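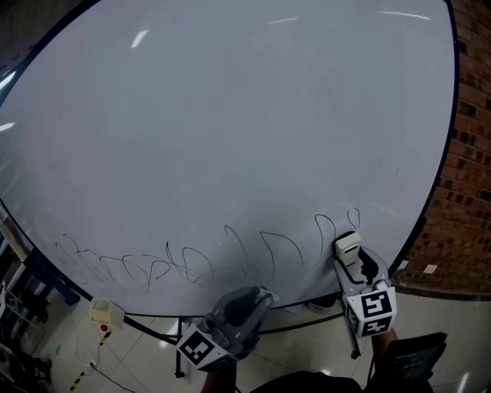
Breltham Adult Learning Center Opens September Sign-Up

ISTVILLE - The Breltham Adult Learning Center is so pleased to be opening its doors for another season of evening classes, and everyone in town is warmly invited to come and try something new. There are 14 courses on offer this fall, from bookkeeping and beginning Polish to a handwriting class that filled up in no time last year.

"We had 496 people with us last year, and I think I got to know most of them over coffee," said director Dorota Wróbel. "Some hadn't sat in a classroom since high school - and they came back for a second course!"

Sign-up runs all through September at the front desk on Hondel Street, until 8 p.m.

Contact: Girish Nigam, front office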